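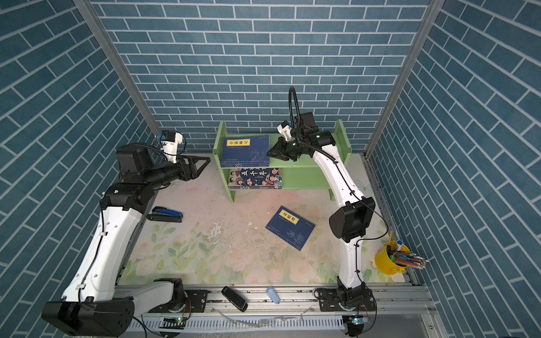
Do small two-tier shelves work for books, or are they only good for knickknacks?

They work very well for books, as long as you keep to a short row of slim ones and let the bigger, floppier paperbacks lie flat on the bottom tier. Most of the trouble people have comes from asking too much of the top.

I get asked some form of that question every time I write about the little green shelf, and I've been meaning to give it a whole post. So get comfortable, because I've been thinking about it more than a grown person should (and I've had two cups of tea already, so I'm going to run on).

The shelf came from Doltmont, the secondhand furniture place out past the hardware store, and I bought it on a gray October afternoon when I had gone in for a lamp. I didn't come home with a lamp. It's a light green, wooden, two tiers, open at the sides, with a low rail along the top, and I had it in the back seat before I'd even thought about where it would go! I have 239 books that I would call "the ones I'm keeping," and this shelf holds a tiny handful of them. That turned out to be what I liked about it. It's a shelf for whatever I'm reading through right now, and everything else can stay on the big bookcase in the hall.

This fall it has been my Chinese classics. I started learning to read Chinese in my forties, very slowly, and I keep a notebook of characters I've looked up. I was at 1,389 the last time I added up the pages. Next to the notebook I keep the books themselves, and I'm fond of the editions with dark blue covers and a yellow title label. They look like something you'd find in a drawer at a much older relative's house, and I find I pick them up more often because of it.
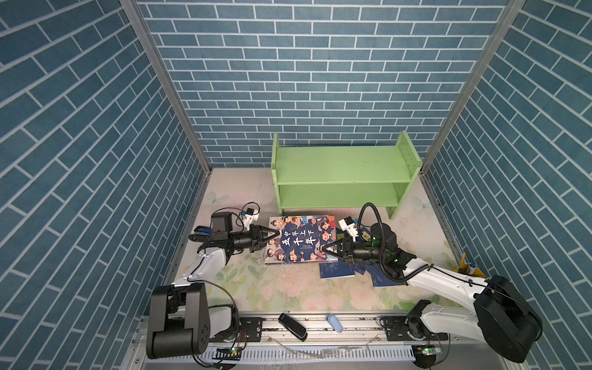
The big history paperback, 中华上下五千年, out in front of the green shelf.

That one is my favorite to flip through, with its crowd of cartoon people on the cover. It's written for younger readers, and I don't mind that one bit. I'm slow enough that a children's history suits me fine, and I've learned more from the captions than I ever did from the serious survey I bought through Szabo, the mail order shop, and gave up on by chapter two. If you're learning a language as an adult, please do go and raid the kids' section. You'll have such a nice time.

It does raise the question of how to put everything away, though. My habit is to take the whole lot off, wipe the boards down with a barely damp cloth, and then lay the books out in front of me before anything goes back. I know it looks like making a mess in order to clean one up. But I can see the covers that way, and I always stumble on one I'd forgotten I meant to finish.

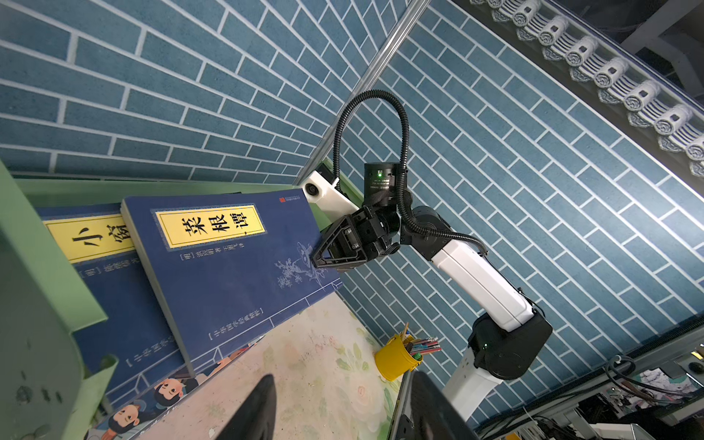 Standing books up is where I've had to be patient with myself. A full row holds itself up, but two or three slim paperbacks on their own will slide and splay the minute you turn your back, and I went through a phase of buying bookends to fix it. I had a pair from Stureo that were lovely to look at and far too heavy for a shelf this size. These days I worry less. 菜根谭 can tilt over to the left with 小窗 tucked partly behind it, and the two yellow labels are still easy enough to read, which is all I need when I'm hunting for something at bedtime. I keep colored pencils close by too, and the small yellow bucket does nicely for those. I underline in blue and put question marks in red, and my copy of almost everything is a disgrace.

As for what goes where, I like the little blue volumes up top and the larger illustrated ones down below, lying flat. I try to keep them in the order I mean to read them, and then I change my mind, and the order goes to pieces by the end of the month. 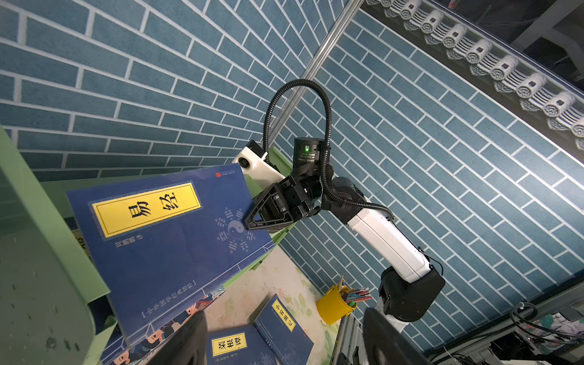

易经, with its pale blue taiji symbol and the trigrams around it.

I should confess that I haven't got far with this one. I read a page, I look up half of it, and I go and put the kettle on. A reader wrote in to suggest I find a version with side-by-side notes, and I've put one from Ultness on my list, though I've promised myself I'll finish 菜根谭 first. It comes in such short pieces that I can manage one before breakfast.

Next time I'll write about the hall bookcase, and whether I should sort it by size or by subject. If you have strong feelings, leave them in the comments, and tell me what's on your own small shelf while you're there!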